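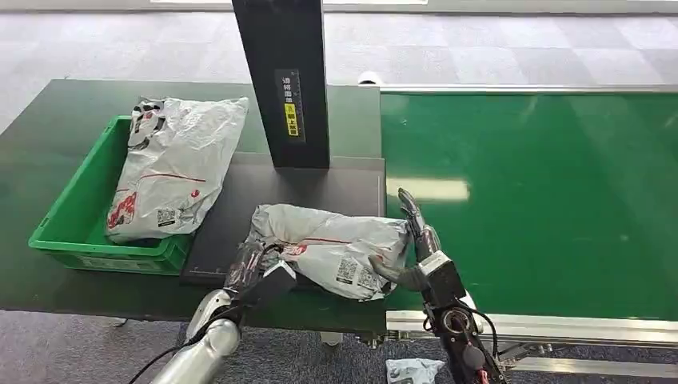

Returns Bench Project, Latesdale: Progress Report for January

Prepared for Sandrine Courtois, Trostora Small Works Fund
Prepared by Hajar Tawfik

Where we are

The bench is in, it is level, and people have stopped putting their coffee on it. When I last wrote to you, returned parcels at Latesdale were being sorted on two folding tables that disagreed on height. Those are gone. In their place we have one dark green worktable with the platform set into it, the post at the back, and a green crate on the left for mailer bags.

In January the bench handled 3,954 parcels. Of these, 1,249 came in soft white mailers, and the mailers are where most of this report's trouble lives.

What we have learned about mailer bags

A box knows which side is up. A mailer bag has no such convictions. It arrives crumpled, it is shiny, and its code may be sitting quite happily in a fold. Ketsara Kongkaew spent most of the month working out how to lay them down, and her method is now the house method: one bag on the platform at a time, lengthwise, both ends held, codes flat before anyone blames the equipment. The white corner marks on the platform are there to be used. I mention this because for the first week they were treated as decoration.

Bags wait in the crate until their turn. They lean. We tried to make them stand straight with a cardboard divider, which lasted 2 shifts and is no longer discussed.

The crate

You asked why the plan changed from a deep bin to a shallow crate. With the deep bin, Kamol Thammasiri was fishing for the last few bags with his whole arm. In the crate the top edge of a bag sticks up over the rim and can be picked up like a normal object. The crate also cost less, so the difference has gone toward a second one, which Drallo has promised and not yet delivered.

The belt

A green conveyor belt runs to the right of the platform. The intended flow is crate, platform, belt, left to right, and Paweena Suwannarat has rewritten the bench instructions to match. They now fit on one page. The earlier version ran to three and included a paragraph on posture.
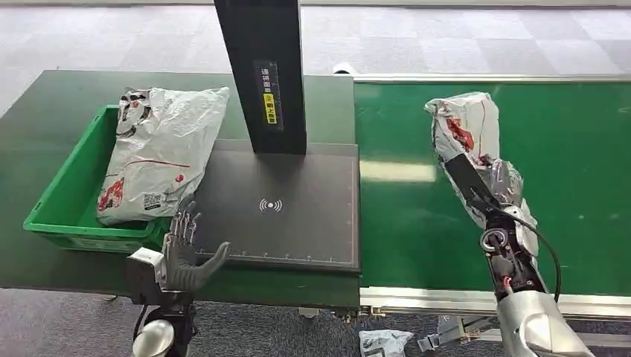
The bench at Latesdale, with a mailer in the crate and the platform clear.

Still open

The second crate (see above, and see also my messages to Drallo).

Lighting. The post throws a soft shadow on the platform, and glossy bags throw back whatever else is going. Kamol wants to try a lamp from the right-hand side. He has been told he may try one lamp.

Labels. The warning sticker on the post is in Chinese. Paweena is having it translated so we can put an English copy on the wall beside the bench instructions.

Money

We are inside the budget for this period. The only unplanned item was the cardboard divider, and I paid for that myself. We ask that the remaining equipment line be carried over until the second crate arrives.

Next report will cover the lamp.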